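Towels: Where They Come From and How to Look After Them
A Household Science page for readers aged 8 to 11
Clatlow Museum of the Home, Learning Department

Almost every home has a towel in it. There may be a large one in the bathroom, a small one beside the sink and an old one kept for the dog. People use towels so often that they rarely stop to think about them. This page explains what a towel is made of, how it takes up water, and how to wash, dry, fold and store one. The words in capital letters are explained in the word list at the end.

What is a towel?

A towel is a piece of cloth made for drying things. Bath towels dry people. Hand towels dry hands and faces. Dish towels dry plates, cups and spoons. A dish towel is usually thin and flat, so that it can reach inside a glass. A bath towel is usually thicker and softer, and it can hold much more water.

Towels are made in every color. White was once the most common, as white cloth could be boiled clean without losing its color. Today a family may choose blue for one person and pink for another, so that everyone knows which towel to use. 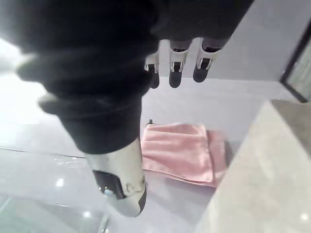
Photo: Clatlow Museum of the Home, Learning Department

A folded towel takes up much less space than an open one. The pink towel in the photograph has been folded over on itself, and there are creases along its edges. Creases of this kind do no harm. They fall out when the towel is opened and used.

What are towels made from?

Most bath towels are made from COTTON. Cotton grows on a bushy plant in warm parts of the world. When the seed pods of the plant are ripe, they split open and show a ball of white fluff. Each ball is called a BOLL. The fluff is made of very thin hairs called FIBERS.

After the bolls are picked, the seeds are taken out by a machine called a gin. The fibers are then combed so that they lie in the same direction, and twisted together to make YARN. Twisting makes the fibers grip one another. You can test this with a cotton ball. Pull a small piece away and it comes apart easily. Roll the same piece between your fingers until it forms a thin string, and it becomes much harder to break.

The yarn goes to a LOOM, where it is woven into cloth. On a loom, some yarns run up and down and others pass over and under them from side to side. A bath towel has an extra set of yarns that is left slack. These slack yarns stand up from the cloth in tiny loops. Cloth with loops like these is called TERRY CLOTH.

Some towels have no loops. A waffle towel is woven in small squares with raised edges. Other towels are made from linen, which comes from the stem of the flax plant, or from very fine man-made fibers.

How does a towel take up water?

Water is able to creep into small spaces. If you dip the corner of a paper napkin in a glass of water, you will see the water climb up the paper. It moves through the tiny gaps between the fibers. Scientists call this CAPILLARY ACTION.

A towel works in the same way. When you press it against wet skin, the water moves off your skin and into the gaps between the yarns. The loops of terry cloth give the water many more places to go. Cotton also holds water inside its fibers, and so a wet cotton towel feels heavy.

Try it yourself: the Briveck water test

The Briveck test is used in the museum's school workshops. Please ask an adult before you begin.

You will need a dry towel, a paper towel, a small square of plastic bag, a spoon, a cup of water and a tray.

Lay the towel, the paper towel and the plastic next to each other on the tray. Put one spoonful of water on each. Watch for one minute, and then write down what you see. Does the water spread out? Does it sink in? Does it stay in a round drop on the top?

Next, add a second spoonful to each. Lift the paper towel and look underneath. Do the same with the cloth towel. Which tray surface is wetter?

One class that took part in the test kept adding water to a washcloth until it began to drip. The class recorded 36 spoonfuls. Your own result may be different. It will depend on the size of your spoon and the thickness of your cloth.

Washing a towel

A towel dries clean skin, but it still becomes dirty over time. Small flakes of skin, dust and soap are left behind in the loops. If the towel stays damp, tiny living things called BACTERIA can grow in it, and they can make it smell sour. Many families wash their bath towels after three or four uses, and their dish towels more often than that.

Before washing, look for the care label sewn into the edge. The picture of a tub of water shows how warm the wash may be. The picture of a square with a circle inside it shows whether the towel may go in a dryer.

Wash new dark or bright towels apart from pale ones the first few times. Some of the dye may come out in the water. A red towel washed with white socks can turn the socks pink.

Use the amount of detergent given on the package. Too much soap is hard to rinse out, and it leaves the towel stiff. FABRIC SOFTENER makes a towel feel smooth, but it coats the fibers and can make the towel slower to take up water.

Drying a towel

After a bath, hang your towel so that it is spread out. A towel that is bunched up on a hook or left on the floor dries slowly, as air can only reach the outside of it. A rail or a rack is better.

Freshly washed towels may be dried on a clothesline or in a dryer. A towel dried outdoors on a still day may feel rough. Give it a good shake before you hang it, and another when you take it down. The shaking helps the loops to stand up again. In a dryer, the warm air and the tumbling do this work, and for this reason a towel from the dryer is often fluffier.

A dryer also collects LINT. Lint is made of short fibers that have come loose from the cloth. An adult should clean the lint screen after every load, as a full screen can be a fire risk.

Folding a towel

There are many ways to fold a towel. The method taught at the museum is called the Skando fold, and it suits a narrow shelf.

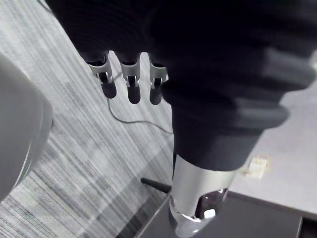 Begin with clean hands and a completely dry towel. Choose a flat surface that is larger than the towel when it is folded in half. A table, a bed or a clean counter will do.

1. Lay the towel flat with one long side nearest to you.
2. Smooth it with your palms, working from the middle toward the edges.
3. Take the two corners on your left and bring them across to meet the two corners on your right.
4. Smooth it again.
5. Fold the side nearest to you one third of the way up.
6. Fold the far side down over the top of it.
7. Fold the whole piece in half once more, and turn it so that the rounded edge faces the front of the shelf.

Do not worry if the edges do not match the first time. Thick towels are harder to line up than thin ones. Two people can fold a very large towel together, each holding two corners and walking toward each other.

Storing towels

Keep folded towels in a dry place where air can move. A closet in a hallway is often better than a cabinet in a steamy bathroom. Place newly washed towels at the bottom of the pile and take the next one from the top. In this way each towel takes its turn, and they all wear out at the same speed.

Please do not pile towels near a stove or a heater.

When a towel grows old

Cotton towels can last for years, but the loops slowly wear away and the edges begin to fray. An old towel still has many uses. It can be cut into cleaning cloths, rolled up to stop a draft under a door, or used to dry muddy paws. Some animal shelters accept clean old towels for bedding. Telephone the shelter first to ask what it needs.

The Dlamini Collection at the museum holds 161 household cloths, and 22 of them are towels that were mended by hand. Several have patches cut from other towels. Visitors may see them in the Laundry Room gallery, which opens at 10 in the morning every day except Sunday.

Word list

BACTERIA: living things too small to see without a microscope.
BOLL: the seed pod of the cotton plant.
CAPILLARY ACTION: the way water creeps through very small spaces.
COTTON: a plant with soft white fibers, and the cloth made from them.
FABRIC SOFTENER: a liquid or sheet that makes cloth feel smoother.
FIBERS: very thin threads or hairs.
LINT: short, loose fibers that come off cloth.
LOOM: a machine or frame for weaving.
TERRY CLOTH: cloth with small loops on its surface.
YARN: fibers twisted together into a long thread.

Household Science, sheet 123. Teachers may copy this page for use in the classroom.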